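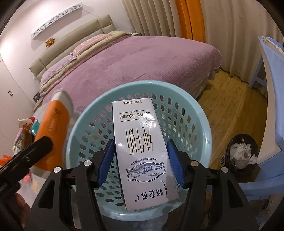
首页 日记 归档 标签 关于 上一篇 下一篇

周二，晴，闷

上午九点多开始录，任务还是收纳：从床边、地上、桌上拿东西，放进浅蓝色的洗衣篮里。牛奶、瓶子、零食袋换着来。录到快十一点停了，夹爪出了毛病，下午基本都在弄它，晚上把经过记一下，不然周末写报告又想不起来。

先说现象。夹牛奶盒的时候，手上没觉得有什么不对，捏住，提起来，移到篮子上方，松开，盒子掉进去。但是Purnon里的开合曲线不对。盒子的宽度是固定的，每次夹稳以后曲线应该停在差不多同一个高度，上午前面几段也确实是这样。后来这条平线一点一点往下走，到我停下来的时候，软件认为两根手指之间的距离比盒子窄了一截。也就是说，按数据看，盒子是被捏瘪了的，可盒子好好的，我拿在手里看过，边角都没折。

我没有第一时间发现，这点要承认。录的时候眼睛看的是手和篮子，平板放在桌上，只看有没有红色报警。这种慢慢漂的情况不会报警，Purnon的阈值只管突然跳变。是Trí Đào发消息过来问我是不是换了小一号的牛奶，我才去翻曲线。他那边上午在用昨天的数据跑Alta，顺手看了一眼我今天刚传上去的前半批。我回他说没换，还是特仑苏250毫升那种，他说那你停一下。

停下来以后一共是44段。我从后往前翻，挨个看夹稳以后的那一小段平线，从第几段开始歪很难划，因为它是渐变的。最后跟Trí Đào商量了一个标准，偏差超过他给的容差就算坏，结果坏的有23段，都要重录。剩下的暂时留着，打上待复查的标签，不进训练。

然后找原因。开始我怀疑是胶垫。两块蓝色的胶垫用了有一阵了，夹久了会往下压一点，压下去以后读数自然偏小。我把备用的一副换上，空夹几次，再夹牛奶盒，读数还是低，所以跟胶垫没关系，又换回来了。换的时候发现左边那块边上已经有点起皮，先凑合，下周申请一副新的。

接着重新标定。Purnon里的流程是全张开、全闭合、再各一次，走完以后读数正常了，我很高兴，又录了几段试试，没几下又开始往下走。所以标定只能把已经歪掉的部分拉回来，歪的原因还在。

Cordeiro那边的售后接了电话，让我把夹爪关了电，用手轻轻晃两根手指，看有没有旷量。左边很紧。右边能感觉到一点松，横着推会有轻微的“嗒”一声。他让我看转轴上的螺丝，每边两颗银色的，右边靠里那一颗用指甲都能拧动。他说是螺丝胶没上好，或者干脆没上，反复开合以后慢慢退出来，手指跟着偏，编码器是装在轴上的，读到的角度就不再等于手指实际的角度。照这个说法，曲线慢慢漂也就对上了。

他问我用了多少次开合。我查了一下，这把夹爪从领回来到今天是3,000次出头。他说正常不该这么早松，让我拍照发给他们，他去问Briltach，夹爪的机械部分是Briltach做的，Cordeiro只负责传感器和组装。我问别人有没有反映过，他说他这里没有记录。这句话我原样记下，报告里也这么写，别的不猜。

中午吃饭之前还有一件小事，但按规定也算安全事项，单独写一段。

晃手指检查的时候，我第一次忘了断电，只是把录制停了。我握着手柄，另一只手去推右边那根手指，食指正好伸在连杆和指根之间，扳机不小心带了一下，夹到了。力气不大，因为是手动的，没有电机，夹的力气就是我自己扣扳机的力气，我一松就开了。食指侧面有一道红印，没破皮，冲了凉水，到晚上已经不太看得出来。如果这是装在Alta上的那种带电机的，结果就不好说。售后后来才说的关电，我自己先动的手，顺序错了。

事故登记表我填了，级别选的最轻的那一档，“原因”一栏写的是检查前未断电、手指放在运动部件之间。Trí Đào看了以后说，手动夹爪断电跟夹不夹手没有关系，断了电扳机照样能扣。他说得对，断电只是让读数停下来。真正该做的是把扳机锁上。手柄侧面有一个锁扣，平时收进箱子才用，我检查的时候根本没想到它。登记表我改了一遍，改成“检查前未锁扳机”。

所以以后碰手指之前的顺序是：停录制，锁扳机，关电，再动手。我写在便签上贴到箱盖里面了。

下午等回信等到两点多。Cordeiro发来一份拧紧的说明，要求用小扭力扳手，我没有，附近五金店也没有那么小的。他们说可以先临时处理：把螺丝退出来，擦干净，上一点中强度螺丝胶，用普通内六角拧到不动为止，不要再加力，然后静置。胶我有，是之前修桌腿剩下的，看了型号可以用。右边两颗都重新上了，左边两颗没动，售后说没松就不要去动它，动了反而要重新对。

胶要等，我就趁这段时间收拾房间。床上那条紫色的毛绒床罩垂到地上的那一边老是绊到脚，但是拍摄要求说房间要保持原样，我不能把它塞上去，只能走路小心。垃圾篓满了，里面都是擦螺丝和擦汗的纸巾，还有一次性杯子，先不倒。椅子上午录的时候在哪里，下午尽量还在哪里，不然同一批里前后对不上。

有一个问题我问了Trí Đào，他也没有马上答上来：坏数据如果没被发现会怎样。他后来回了一大段，意思是训练的时候模型看到的是“夹牛奶盒要闭合到这么窄”，Alta照着做，就会往下多捏。纸盒软，会瘪，再捏会从吸管孔那里漏。瓶子硬一点，电机会过载停机。昨天那批他专门回去查了，没有漂，曲线是平的，螺丝应该是今天上午才开始明显松的。他在Alta上用空盒子试过一次故意把目标宽度改小，盒子中间折了一道，停机保护过了一会儿才起作用，比他预期的慢。他打算把这个也写进他自己那份报告，要求把保护的阈值调低。这部分是他的事，我只记个大概。

四点多胶差不多了，我先不录，空开合了一阵，再夹同一个牛奶盒，放下，再夹，每隔一会儿看一次曲线。平线停在上午最早那几段的位置，没有往下走。然后正式重录，录了15段，边录边看，每录完一段就把平板拿过来看一眼，速度比平时慢很多，手臂倒是没那么酸。这15段都在容差里面。没录完的明天继续。

重录的时候顺便改了一个习惯。以前我是正着倒着随便拿，盒子在手里是什么方向就什么方向，字朝下也不管。Trí Đào说方向随便没关系，多一点变化反而好，但是夹的高度最好别太随便，太靠盒子的一头，盒子会在两块垫子之间转，转起来宽度也会变，跟螺丝松的毛病混在一起就分不清了。所以下午都尽量夹在靠中间一点的地方。等夹爪彻底没问题了再放开。

还有Purnon的报警，我给他们提了一条，希望能加一个慢漂的提示：同一个物体连续多段，夹稳以后的宽度一直往一个方向走，就弹一条出来。他们的人回得挺快，说现在没有这个功能，七月这一版已经封了，下一版再看。在那之前只能靠人看。我的办法是每天开工前、午饭前、收工前各夹一次同一个没开封的牛奶盒，把读数抄在本子上。没开封的比较硬，喝过的会软，不能用。这盒要单独放，在上面写个“勿喝”。

晚饭后Briltach那边来了邮件，是Cordeiro转的，英文，很短，说照片收到了，请把夹爪的编号和领用日期发过去，在他们答复之前不要再拆左边。有没有备用机没有提。编号在手柄底下，磨得只剩一半，我对着箱子上的标签才抄全，已经发了。

明天要做的：

早上先晃手指，锁着扳机晃。
夹一次勿喝的那盒，抄读数。
把没补完的坏段继续补。
去问有没有小扭力扳手可以借。
待复查的那些等Trí Đào看完再说，他说最快明天下午。

食指刚才按了一下，还有一点点胀。十点四十，睡了。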